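Balivis Play Library: progress report to the Marinho Fund
11/09/2019

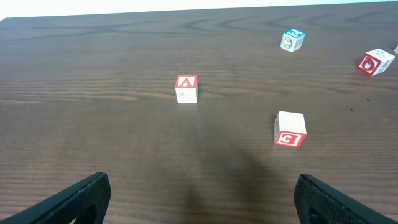
Alphabet blocks on the brown table, with a white letter A framed in red.

Hello all, and thank you for being so patient with me over the summer! I know the report was meant to be shorter this time, so I'll try (no promises).

The big job since I last wrote has been the blocks. You'll remember we had 1,241 of them on the books when the grant came through, mostly from the old Cemard nursery, and a good many were in a sorry state. I spent most of August going through them at the table, one box after another, checking for splinters, flaking paint and corners that had been chewed down to nothing. I've kept the alphabet ones with the white sides and coloured borders together as their own group, as those are the ones families ask for. Children like hunting for the letter at the start of their name, and the little pictures on the other faces get a fair bit of discussion too.

The result is that 122 blocks have been taken out for good. Another 131 need sanding or a touch of paint and are sitting in two crates under the window, glaring at me. That leaves a little under 1,000 ready to lend, so we're in better shape than I feared in the spring.

Making up full alphabets has been slower. We have far too many of some letters and hardly any of others (if anyone on your side ever comes across a spare Q, I'll pay the postage!). I've stopped trying to match the borders exactly. A red A next to a blue B is fine by me, and Fernanda Mendes, who runs the Tuesday group, says the children couldn't care less.

Bags: the cotton ones from Hulus arrived in the last week of August and they're a good size, with room for a full alphabet and the card that goes with it. The drawstrings are a bit long for the under-threes, so I'm shortening them at home in the evenings. I've done about half.

Money is on track. We spent less than planned on paint and more on bags, and the two nearly cancel out. The receipts are going to you separately, and the only thing still to be billed is the shelving, which I've chased twice.

Next up is the mending, then the labels, then getting the first sets out to the three playgroups on our list. I'd like to ask whether the leftover paint money can go towards a second shelf unit, as the one we budgeted for will be full the day it goes up. Could you let me know before I place the order?

Speak soon, and do come and visit. The kettle is always on.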